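Is the Stinder two-arm kit from Codurent a good buy for a robotics club?

Merle Cartwright
Our club has $4000 left to spend in May and I'm in love with the Stinder! Two arms, grippers included, and you set up the table however you like. I want to start with drawers and play food:

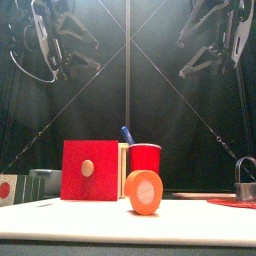
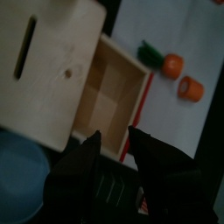 Mostly I'd like to know how long setup takes, and whether the wrist cameras are worth the extra $400. Has anyone tried one with high schoolers?

Agustina Leiva
Yes, and we love ours! Setup took us 3 evenings, most of that on cables and calibration. Do get the wrist cameras. A camera up high loses the inside of a drawer as soon as an arm leans over it, and small toys are so much easier to line up from the wrist. Start with one arm and a drawer with a big round knob, then add the second arm (my kids wanted both on day one, good luck). Order spare fingertips too, we went through four pairs the first semester.

Çınar
get the cameras. shipping was slow for me but support wrote back the same afternoon

Motley
Never used the Stinder, but I'd ask about the warranty.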